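O último lugar da tabela

Quando a equipa Zernine perdeu a terceira partida seguida, o Arlo Haddad tirou os auscultadores e ficou a olhar para o ecrã. Tinha dezanove anos e era o mais novo dos jogadores. O jogo chamava-se Ukura, e toda a gente na sala sabia que ele era a razão por que a equipa tinha chegado até ali.

"Não foi culpa tua", disse a Ans Dewulf. Ela era a treinadora e dizia as coisas devagar, como quem escolhe fruta.

"Foi", respondeu ele. "Eu ouvi os passos e não virei."

No corredor do pavilhão de Timley cheirava a café e a cabos novos. O Detlef Lindemann, que pagava as viagens e os quartos, andava de um lado para o outro com o telefone na mão. Tinha lido os comentários durante o jogo. Eram 3.431, e parecia que ele os tinha lido todos. Um deles dizia que o Arlo devia voltar para a escola.

"Amanhã joga a Ingeborg", disse o Detlef. "Está decidido."

A Ingeborg Frerichs era a suplente. Estava sentada no chão, com as costas contra a máquina das bebidas, e comia uma sandes. Levantou os olhos e não disse nada. 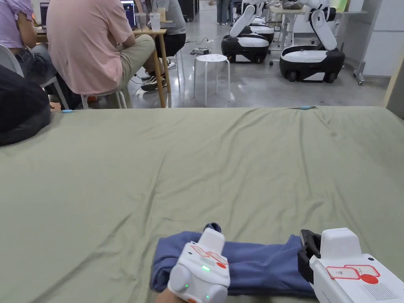
Tecido azul dobrado sobre a mesa de pano verde.

Nessa noite o Arlo não dormiu. Às duas da manhã desceu à sala pequena do hotel, onde a equipa tinha montado dois computadores para treinar. A luz estava acesa. A Ingeborg jogava sozinha no mapa de Juhl, sempre a mesma subida, a mesma casa sem telhado, a mesma janela.

"Porque vais sempre por aí?", perguntou ele.

"Porque tu vais sempre por aí", disse ela. "Quero perceber o que ouves."

Ele puxou uma cadeira. Durante muito tempo só se ouviu o teclado. Depois o Arlo começou a explicar-lhe os passos: na madeira o som é curto, na pedra é mais seco, e na relva só se ouve quando já é tarde. Ela fechava os olhos e ele mexia a personagem. Ela dizia "esquerda", "atrás", "em cima". Errava muito no princípio e menos depois.

"E hoje?", perguntou ela. "Ouviste e não viraste. Porquê?"

Ele pensou na mãe, Edeltraud Kasten, que via os jogos em casa com o som desligado, pois os tiros a deixavam nervosa. Pensou que, pela primeira vez, tinha imaginado a cara dela a ver o filho perder.

"Estava noutro sítio", disse ele.

De manhã, a Ingeborg foi falar com o Detlef. A conversa foi curta e a porta ficou aberta, de maneira que todos ouviram. Ela jogava, sim, mas queria o Arlo atrás dela, com auscultadores, no lugar do analista. O regulamento permitia que o analista falasse nas pausas. O Detlef disse que aquilo era uma ideia de crianças. A Ans disse que já tinha entregado a folha à organização. 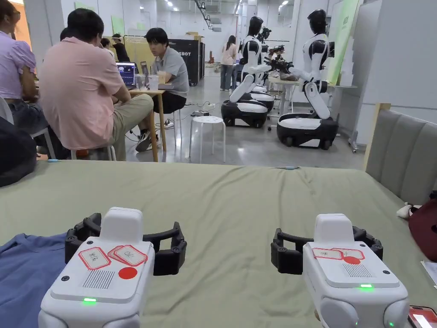 O analista pode falar com os jogadores durante a partida?
Só nas pausas entre rondas, e cada pausa dura 59 segundos.

Na primeira pausa, o Arlo falou tão depressa que ninguém o percebeu. Na segunda, respirou antes.

"Eles sobem pela pedra", disse. "São dois. O terceiro espera na relva, por isso não o ouvem."

A Ingeborg acenou com a cabeça. O relógio chegou ao zero, o público bateu com os pés no chão, e ela levou a equipa para a casa sem telhado. Parou junto da janela. Fechou os olhos um instante, como tinha feito de madrugada, e virou-se para a esquerda.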